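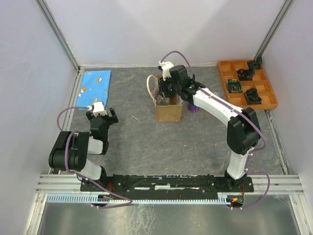
slowservo wrote:
Before you record any more I would decide what the end of the task is. If some of your demos stop when the can leaves the fingers and others stop when the arm is back home, the policy learns to hang over the bag and wait. I lost a week to that.

tapeandzipties wrote:
Fair. Mine are mixed. The first batch ends when the gripper opens inside the bag, because I was hitting the pedal early. The later ones end with both arms back. I have 129 demos total and I don't want to throw out the early ones if I can trim or extend them.

For people who skipped page 1: two arms, paper bag, a few drinks and other items go in the bag one at a time. The right arm does the packing. Driving is with a pair of Bretell leader arms, recording in Jumton, wrist cameras plus one fixed view. The problem I opened the thread with is that the trained policy gets to the bag fine and then presses down on the rim about one time in three.

slowservo wrote:
You can't extend a demo that ended early. Trimming the long ones to match the short ones is possible, but then you train on the bad ending. Drop the early batch.

gantry_gus wrote:
I disagree with dropping them. The approach and the grasp in those demos are still good. Cut them into segments, keep the pick segments, and record fresh place segments. Jumton lets you tag segments after the fact. It's slow with the mouse, but there is a keyboard shortcut for marking in and out, and once you have it in your fingers it's a minute per demo.

tapeandzipties wrote:
Is that in the free version? I don't see tags in mine.

gantry_gus wrote:
Settings, Recording, turn on "keep markers." It was off by default when I installed it in June. You have to reopen the session after you change it.

tapeandzipties wrote:
Found it, thanks.

feedrate wrote:
I'm going to be the one who says it. For a task like this, why are you driving it remotely at all? Take hold of the arm and move it. You feel the bag when you touch it. You feel the can seat between the fingers. With leader arms you are guessing at contact unless you have force feedback, and the Bretell ones don't. My hand-guided demos are shorter and smoother than anything I ever drove.

slowservo wrote:
Hand guiding puts your hands and forearms in the camera views. Then you run it and the hands aren't there. That alone can wreck a vision policy.

feedrate wrote:
You replay the path afterward with nobody touching it and record the video on the replay. Everybody who hand guides does it that way.

slowservo wrote:
Which works as long as nothing moves between the two passes. A paper bag moves. If you shove the rim over on the first pass, the replay starts from a bag that has a different shape, so you reset it by hand and hope. I did this with rigid bins and it was fine. I wouldn't do it with a bag.

feedrate wrote:
Then pin the bag.

tapeandzipties wrote:
I don't want to pin the bag. The whole thing is supposed to cope with a bag that slides a bit. I did try hand guiding at the beginning, but with two arms I needed to hold both at once and the free one would sag out of its start pose while I was busy with the other. It could be my gravity settings. I didn't stay with it long enough to find out.

On the grasp question from page 1, I've changed how I pick up cans. I used to come in from the side at a low angle because it looked natural to me standing there. From the wrist camera it was poor, since the can filled one side of the view and the other finger wasn't visible until it touched. I now come straight down, center the lid between the fingers, and close slowly.

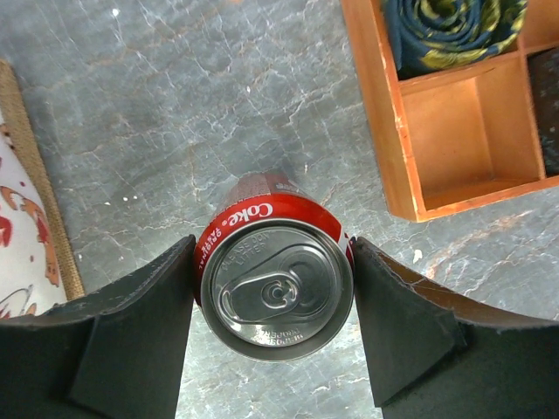

The other thing I do is stop moving for a beat before I close. I count one in my head. When I didn't do that, the policy would start closing while it was still dropping, and it knocked cans over. With the pause in the demos it waits too. It costs time on every pick but I'm not trying to win a race with it.

I also quit looking at the arm. I drive from the wrist view on the monitor. I was slow on the first Saturday I tried it and annoyed with it, then it got easier.

gantry_gus wrote:
Driving from the camera view is the right call. If you can't do the task with only what the policy sees, the policy can't do it either. I make new operators drive with their back to the cell for the first session. They hate it.

feedrate wrote:
That argues for better cameras. It doesn't argue for remote control.

gantry_gus wrote:
It argues for the person having the same information as the robot. When you have your hand on the arm and your eyes over the table, you have a lot more than the robot has, and your demos lean on it. You will correct for things it will never see.

halfduplex wrote:
Careful with the pause. I put a pause in before every grasp and got a policy that sometimes never came out of it. It sits there above the object. If the images during the pause all look the same, there is nothing in them to say when the pause is over. Keep them short, or cut the still frames out before training.

tapeandzipties wrote:
I have seen that twice and thought it was the network hanging. How much do you cut?

halfduplex wrote:
I drop frames where no joint moved past a small threshold, but I leave a few so there is still a slowdown. I haven't found a number that works for everything. Try it on a copy.

slowservo wrote:
Back to the bag rim. How high are you when you start down?

tapeandzipties wrote:
Not always the same, and I suspect that's the trouble. With an empty bag I go in low and the wrist leans over. As the bag fills I come in higher because I don't want to hit what's already in there. And where the handles end up changes every time I set the bag out. If a handle is sticking out on the side I'm coming from, I go up and over. If it's flopped down, I cut the corner.

slowservo wrote:
So you have several strategies mixed together and the policy averages them, and the average of over and around is into the rim. Pick one. Always go up to the same height, always cross the same side, always come down vertical. Even when it looks silly with the bag flat open in front of you.

tapeandzipties wrote:
I'll do the next batch that way. Items are going to stay the same: cans, a bottle, whatever else is out. I've been leaving the tray of rolled-up ties at the back on the right and the blue cloth on the left through all of it, because I want to use the same cell for the tie sorting after this and I'd like the view to stay put.

What I do change is where the drinks start. Some close to the bag, some farther off.

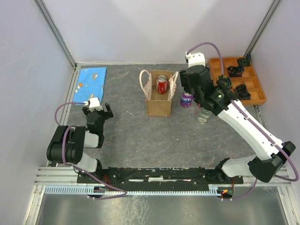
The ones right beside the bag are the hardest to drive. The gripper has to open, and the outside finger is fine, but the inside one wants to come down where the paper is. I turn the wrist so the fingers close front to back when I'm near the bag and side to side when I'm out in the open. Now I'm wondering if that's the same mistake again, two strategies in one pile.

gantry_gus wrote:
I don't think so. That one depends on something the camera can see, namely how near the bag is. The policy can learn "close to bag, turn wrist" because the picture tells it which case it's in. Height was bad because you were choosing by mood.

slowservo wrote:
Agree with gus on that. But make the switch at the same distance each time. If you turn the wrist at a hand's width one time and right against the paper the next, you're back to mood.

feedrate wrote:
Or move the can away from the bag with the left arm first. You have two arms and one of them is doing nothing.

tapeandzipties wrote:
True. I hadn't planned on using the left one until the ties. Holding the bag handle with it would be the obvious thing, but driving both arms at the same time is where my demos fall apart.

halfduplex wrote:
Two people, one leader arm each. It sounds bad but it works once you've talked through the order out loud. We did 24 that way on a folding job and kept nearly all of them.

gantry_gus wrote:
What did you do about the grip pads, by the way? You said on page 1 that cans were slipping.

tapeandzipties wrote:
Still the original ones. I ordered a set of Barredo pads and they sent the wrong mount. The place in Rudow that sells them says they'll swap it. I'm not sure I want to change pads halfway through a dataset anyway.

halfduplex wrote:
Don't. Finish the dataset on one set. The pads are in every wrist frame you record.

feedrate wrote:
They wear, though, so they're changing on you already.

halfduplex wrote:
Slow wear is fine, it's spread over the data. A different shape showing up at demo 100 is a different thing.

tapeandzipties wrote:
OK, an update. I followed slowservo's rule on height and gus's idea about keeping the old pick segments. Recorded new place segments over four evenings, all up to the same height, in from the same side, straight down, open, straight up, home. The count is now 183 including the old picks. I cut the still frames the way halfduplex described and left a short slowdown before the close.

It touches the rim a lot less. I haven't done a proper test yet so I won't give a rate. The hang above the can hasn't come back so far. What it does now is let go too high when the bag already has something in it, and the can drops the last bit. I think that's me, I was nervous about setting one can on top of another.

slowservo wrote:
It is you. Go in until you see the fingers slow down against your command, then open. Do a small batch with only a half-full bag.

feedrate wrote:
You would feel it if your hand was on the arm.

slowservo wrote:
Yes, we know.

tapeandzipties wrote:
feedrate, I'll give hand guiding another go on the ties, where nothing has a rim to hit. For the bag I'm staying with the leaders. How long are you all training for on a set this size? I stopped at 4,000 steps because the loss went flat.

gantry_gus wrote:
Way too early. Loss going flat doesn't mean much with these. Let it run overnight, save checkpoints, and try three or four of them on the real arm. My best one is rarely the one with the lowest loss.

tapeandzipties wrote:
Starting it tonight. Half-full bag batch after that.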